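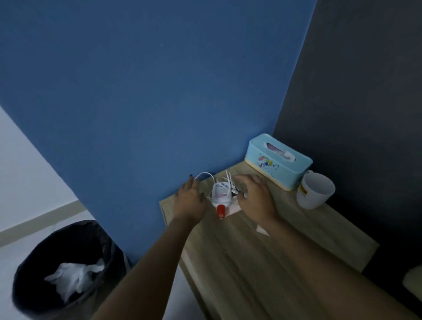
2. Method

The work was done by Parveen Gilani and Razia Ansari in one bedroom of the Ondness student residence. The furniture has a light wood surface and stands against a blue wall. The drawer and the top surface were treated as two separate storage zones.

Items were sorted by use. Skin care and wipes formed one group, cables and chargers a second. Paper scraps were set aside for disposal. The tissue box was kept on top in every layout, as it is too tall for the drawer.

Cables took longer than any other group. A thin white cable left in loops catches on whatever lies next to it, so each one has to be freed before the items around it can be moved. We worked with both hands flat on the surface and pulled from the plug end.

3. Drawer Layout

The drawer was emptied before each trial and opened to its full length. Round jars and compacts go at the front, where the lids can be read from above. Tubes lie flat behind them – caps facing the same way. The phone stays on top.

The time limit for a trial was 600 seconds. The first trial ran to 657 seconds and was repeated with the same items. 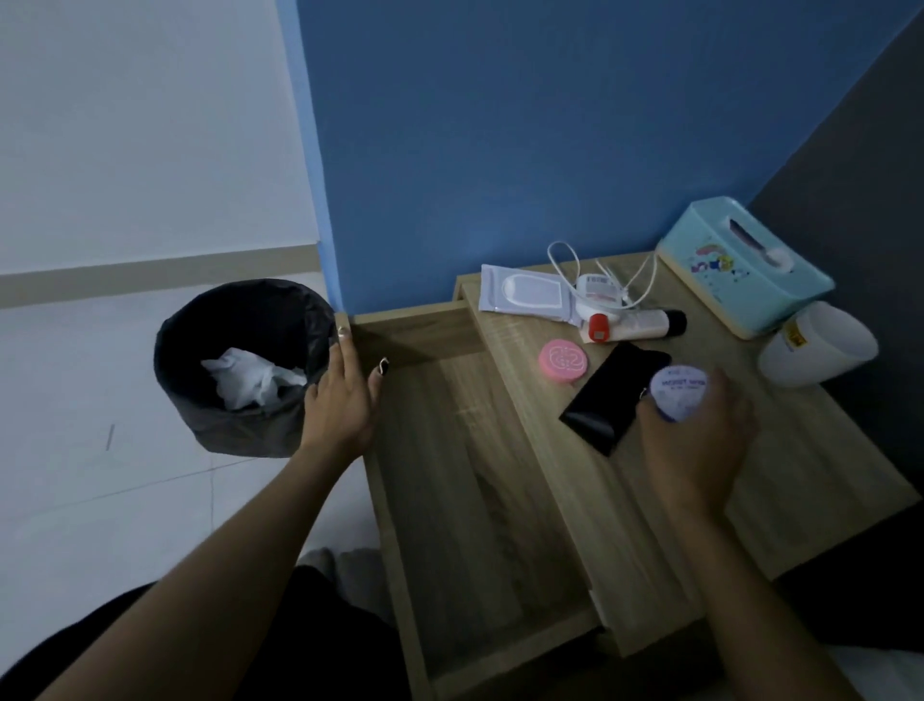 Figure 2. Nightstand with the top drawer open and empty, small items on the top surface.

4. Limits

Only one room was used. The layout was not checked again after a week of normal use, and a drawer with dividers was not tested.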